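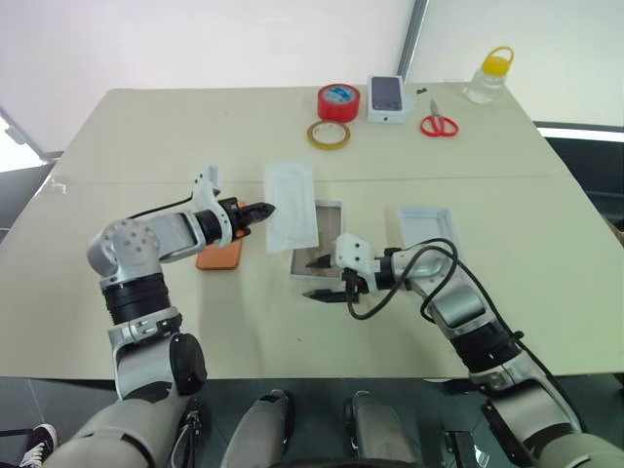 Packing table check — Room 280, Fladby site
Checked by: Mattes Hollmann
Saturday, February 11, 2023

1. Table top. Two sections, level, no lip at the join. OK.
2. Tape. Red roll and clear roll both kept at the back of the table. OK.
3. Window side. Plenty of daylight. Blind cord needs a cleat — reported to Coutinho, job 1779.
4. Box, lid and inner tray. No torn corners or sharp edges found. OK.
5. Orange item for packing. To go in the box face down. Check the back for scratches before the lid goes on.
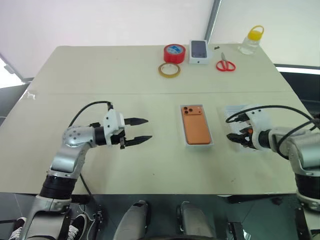
Same goes for the clear tray, which should lie flat beside the box until it is needed.

6. Scissors. Red handles, stored at the back with the blades pointing away from the front edge. Tips to be covered at the end of the shift — no cover issued yet.
7. Jar with yellow lid. Keep at the far right corner. Needs a label.
8. Floor by the door. Mat curling, trip risk. Replace before July.

Result: pass, with items 3, 6, 7 and 8 open.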